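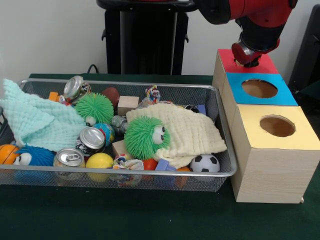 Duyên Châu has been teleoperating arms at Skendell since September, and she prefers the leader arm to guiding the robot by hand. "With hand guiding you put your own force into the joints," she says. "The recording looks smooth, but the torque data is no use to us."

The task set is sorting into openings. The operator picks from a mixed basket – balls, cans, cloths, blocks – and releases into one of three boxes at different heights. The set holds 1,534 demonstrations, of which 224 were rejected on review.

Most rejections come from hesitation. "If I hover over the hole for two seconds, the policy learns to hover," Châu says. Operators are told to abort and restart when they lose the line of approach. Cloths account for a large share of the aborts, as a fold can catch on the basket mesh on the way out.

Toàn Võ, who trains the models, asked for the box heights to be kept unequal. With level boxes, he says, the arm learnt one descent depth and applied it everywhere. He would also like more variation in grasp. "People find a grip that works and repeat it. I get some 900 episodes with the same wrist angle."

Châu accepts the point, up to a limit. "I can vary the wrist on a ball. On a can lying against the rim there are perhaps two ways in."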